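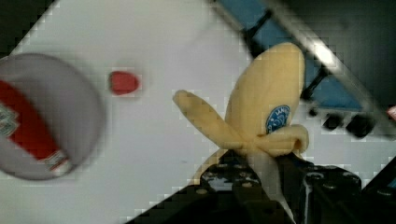 Photo: Lungile Swanepoel

How to fix a wobbly ball toss (without leaving the driveway)

8/24/20 | By Ravindra Mishra

I double-faulted 31 times in one Saturday comp last December. Well, one long and very sweaty afternoon of comp, singles and doubles both, but still. My dad kept the tally on the back of the scoresheet and handed it to me in the car park at Quinlan. My serve was fine, he reckoned. My toss was all over the shop.

So I spent the rest of that summer throwing a tennis ball into the air and not hitting it, and I got a lot better at serving. This is how I went about it. I'm right-handed, so if you're a leftie just flip everything.

What you need

A racquet, a few balls and a bit of clear sky. The balls don't have to be new, but try to use ones that all feel the same weight, because a bald old one floats differently and you'll drive yourself mad. I've got a tube of Lakovs that never see a court. A stick of chalk is handy too. If there's a fence post or a wall you can stand beside, even better.

Step one: change how you hold it

Most people (me included, for years) hold the ball down in the palm and let it roll off the fingers. That puts spin on it, and a spinning toss drifts. Hold it in your fingertips instead, thumb on one side, like you're about to put an egg back in the carton. Don't squeeze. You want to open all your fingers at once so the ball just leaves.

Try it with no racquet first. Arm straight, elbow locked but not rigid, and lift from the shoulder. Look at the writing on the ball as it goes up. If you can nearly read it, you've got hardly any spin and you're doing great! If it's a blur, your wrist is flicking. Slow down.

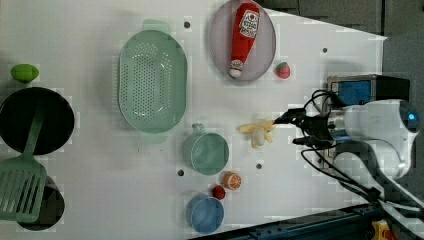 Where the ball comes down matters more than how high it goes, at least to begin with. Stand side-on with your front toe on a chalk line, toss, and let the ball drop without touching it. For a flat serve it should land a little way inside the court, just to the right of your front foot. Mark that spot with a circle. I'd go for something dinner-plate sized to start with, nice and round like the mauve-grey one holding the toy ketchup bottle, and once you're hitting it most of the time you can rub it out and draw one that's more like a saucer. Shuffle your feet back to the same place every time or the circle means nothing.

I did 20 of these before breakfast most days, and it takes hardly any time. If you miss left, chances are your arm is swinging across your body. Try starting it lower, near the front thigh, and lifting along the line of the baseline a bit more. If it lands behind you, you're letting go too late, up past your ear somewhere. Let go at eye level and keep the hand travelling up after the ball's gone, as though you were still holding it.

Step two: get the height right

Hold your racquet straight up with your arm stretched, at the point where you'd hit a serve. Get someone to stick a bit of tape on the wall or post at the very top of the frame. Your toss wants to peak a touch above that tape.

Mine used to go miles higher. It felt powerful, and it looked like the blokes on telly, but a ball that's been up high is falling fast by the time you swing at it, and any breeze gets a good long go at it as well. Bringing it down was the hardest part for me. I felt rushed for weeks! Stick with it. Your swing will work out that it has less time and stop mucking about behind your back. 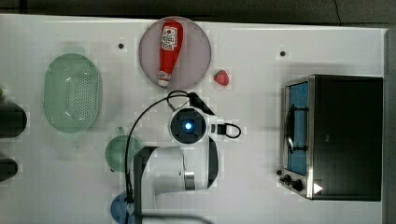

Once the height feels normal, add the racquet arm. Both arms start together out in front, both go down together, and then the tossing arm goes up while the racquet goes back. Do this slowly and catch the ball with your tossing hand, arm still up high. If you have to step or lean to catch it, it was a bad toss. I like the catching drill because it's so blunt, you can't kid yourself.

My sister (who plays more than I do, and never lets me forget it) hums while she does it. Something slow, one note down and one note up. I felt like a dill, but it did stop me jerking the ball up at the last second.

Step three: take it to the court

Start on the service line, not the baseline. Serve gently into the opposite box, and if the toss is off, catch it and go again. Move back a couple of steps when you've put a few in a row where you want them. I'd only bother with flat serves for the first fortnight. Kick serves want the ball further over your head and slices want it further out to the side, and mixing them up too early undid half my good work.

Then play some points, and give yourself full permission to let a bad toss drop. You're allowed to! So long as you don't swing at it, there's no fault, you just catch it or let it bounce and start over. It took me ages to believe that in a match. I'd throw a shocker and chase it with the racquet out of pure politeness. Say "sorry" across the net and take another one, though don't make a habit of it or people get cranky, fair enough.

Sign up for our monthly newsletter and get court tips sent to your inbox. You can unsubscribe at any time.

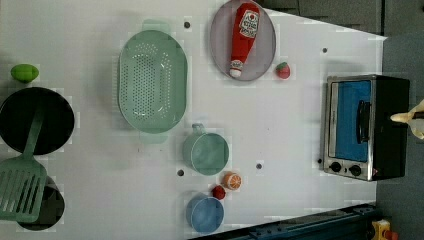

Lungile Swanepoel reckons I've left out the wind, and she's right. Her advice is to keep the toss a bit lower again on blowy days and to bounce the ball a few extra times until the gust dies off. She also says to serve from the bad end in the warm-up, on purpose, so you know what the ball's going to do before it counts. She plays at Bandholm, right up on the hill, and I'd trust her on wind over anybody.

The other one I get asked about is sun. If you're staring straight into it, shift your feet a little along the baseline, or turn your body a bit more side-on, and the toss will come out of the glare. A cap helps. Don't change where the ball sits in relation to you, only where you're standing.

As for how I'm going now, I kept count again over my last 2 matches and it was three double faults in the first and four in the second, one of them on set point, which I'm choosing not to discuss. I still do my tosses in the driveway most mornings. The chalk circle washed off in the rain last week, so I need to go and draw a new one.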